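Chapter 4
Planning a Day Walk

Before you choose a trail, you must know two numbers: how long is the path and how much it climbs. The walk from Hundeck to Zuccaro climbs 500 meters, and a beginner should keep a full day for it. In this chapter we learn to read the contour lines, to estimate the walking time, and to decide when the group must turn back. Bring a paper map also when you carry a phone.

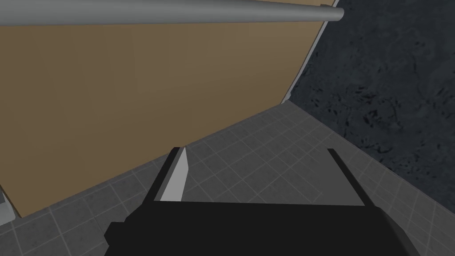 Fig. 4.1 Gripper above a tiled floor (computer rendering).

Section 4.1 begins with the map scale.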